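Sites | Checklists | Contacts | Search

Safety > Shared laundry rooms > Kenham block

Last updated: 1/7/22

Laundry room inspection, Kenham
Inspected by Marlene Rangel

1. Dryer lint filters. Two clogged, cleaned on the spot. Residents to clear them after each load.
2. Dryer ducting. Sound. One clip loose behind the end machine, Darkard to refit.
3. Washer hoses. No bulges or leaks. The Plukwood hose is past its replacement date. Order placed.
4. Extinguisher. In place, pin and seal intact, tag signed in January.
5. Electrical load. Sockets tested. No extension leads found.
6. Folding surfaces. No splinters or sharp edges. Dark knits and fleeces shed the most, so wipe down after them.

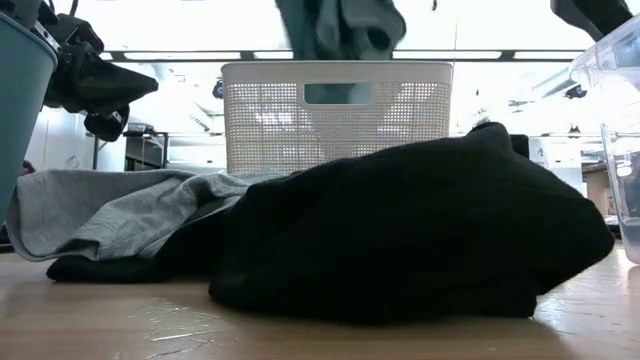 How often should the dryer ducts be cleaned right through?
Once a year, or every 1,000 loads if that comes first. The log stands at 611.

7. Detergent storage. One bottle without a lid, thrown away. Keep everything on the high shelf with labels facing out.
8. Lighting. One tube flickers by the door. Reported to Araújo.
9. Floor drain. Slow. Grate lifted and hair removed, then tested with a bucket of water. Check again next visit. 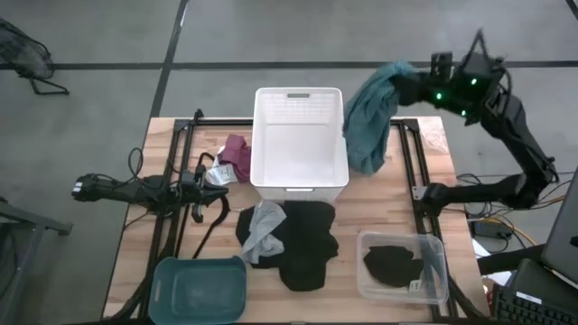
10. Walkways and trips. Most of the slips in our accident book began with something left on the floor between the washers and the door. Bags must go under the bench or back to the flat. A basket up on the table, like the white slotted one, is fine as long as it is well back from the edge. Wet floor sign is cracked but still stands.

11. Door closer. Slams. Adjust the arm by a quarter turn and try again.
12. Emergency number. Faded, reprint and put up by the light switch.

Result: pass, with items 2, 3 and 8 open.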